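Dronar arm, first three weeks: can it put the groceries away yet?

I've wanted a machine to do my kitchen chores since I was about nine, so when the Dronar counter arm went on sale for $790 I caved (sorry, savings account!). Setup took me 32 minutes, most of it hunting for the right outlet.

Wiping counters? Nope, it pushes crumbs into a new spot and calls it done. Bags are hopeless too, anything floppy makes it sulk. Cans, though, I really like it with cans. It goes slow, but it grips them straight and I've had no dents so far. My friend Yara wants one just for that, and she hasn't even seen the price.

The two fingers on either side of a pull-tab can, with more groceries waiting behind it:

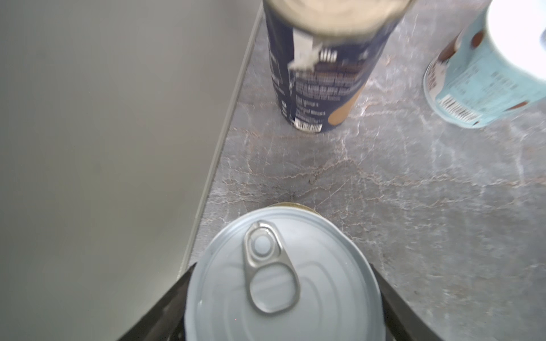
Would I buy it again?

At half the price, yes! For now I'm still faster, and I do bags.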